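Small thread on what I have been doing with our planner in the simulated flat. It is mostly notes for my own memory, but two people asked, so I write it in public.

Background, short. At Nikia we keep one navigation stack for all our indoor work. Mapping, a global planner, a local controller, and a tool I wrote to replay a run and look at what each part believed at that moment. The tool is called Vukberg. Please do not ask about the name, Boonsong chose it.

My problem since June: the robot plans a good path to a goal in the kitchen, starts well, then stops in front of furniture and replans again and again. The log says "goal unreachable". One second later it says the goal is reachable. Then unreachable again.

I suspected the local controller first and I lost a week there. I changed the acceleration limits, I changed the lookahead, I made the cost of turning higher. The stops became smoother but they were still stops.

Then Sigrún Lauritsen asked me a simple question: "Do you log the costmap when it stops, or only the path?" Only the path. So I added the costmap to the replay, and the picture changed completely.

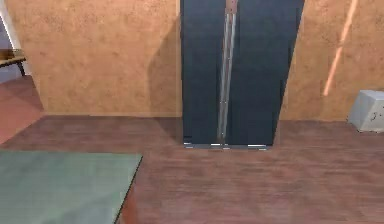

Depth edges were the source of my trouble. When a surface is dark and has thin shiny parts in front of it, our simulated depth noise model gives wrong values along the borders, and the costmap marks them as obstacles. The fridge is a very good test for this, with its dark doors and the long silver handles in the middle. In the replay I saw small occupied cells appear well in front of the handles, disappear, and appear again. The planner was correct every time. It only got a different map every time.

For those who will ask: yes, the noise model is on purpose. Without it everything works in simulation and then we suffer on the real machine. Skarphéðinn Steinarsdóttir wrote it and I trust it more than I trust my own code.

What I changed, first part. A cell must now be seen as occupied in 3 updates one after the other before it counts for the global planner. The local controller still reacts to a single update, as before. I do not want to wait for 3 updates if a person walks in.

Second part. Clearing was too eager. One ray passing through a cell was enough to set it free. Now it needs 2. This sounds like a very small change and I was a bit ashamed to open a merge request for it, but the blinking became much less.

Third part is only tooling. Vukberg now draws the cells which changed state more than once in the last second, in a strong colour. Before this I was comparing two windows by eye, late in the evening, with tea.

I ran the full set again during the weekend, 978 goals in the same flat with random starts. Before the change, 305 of them had at least one false "unreachable". I will post the new number when Marjorie Holroyd has checked my counting script, as she found a mistake in the last one and she was right.

Now the part which is not solved. Thin objects.

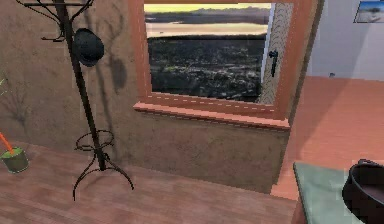

Coat rack corner, with the hat and the window.

If I ask for 3 updates before a cell is occupied, a thin pole can fall between the rays and never reach 3 while the robot is moving. The global planner then happily draws a line through the place where the rack stands. The local controller saves us, but the path is ugly and the robot makes a strange little dance.

The feet are worse than the pole. They are curved and low and they go out much further than the pole does. Our costmap layer ignores everything below a fixed height, so that it does not see the floor as an obstacle, and feet like these can be removed together with the floor.

Ideas I have until now: fit the floor plane first and cut relative to it, so the height limit can be lower. Or keep a slow memory layer where thin things stay longer after they were seen once. Hiwot Dinsa prefers the memory layer. I am afraid of it, as old obstacles which never leave the map were our main complaint in the Achterberg release.

If somebody has done floor fitting on planks with a visible grain, please tell me if the texture disturbed your stereo matching. Ours is simulated depth, so I cannot see that effect at all, and I would like to know before we go to the real flat in Siltinham.

The branch is not merged yet. The replay tool changes are separate and will go in first.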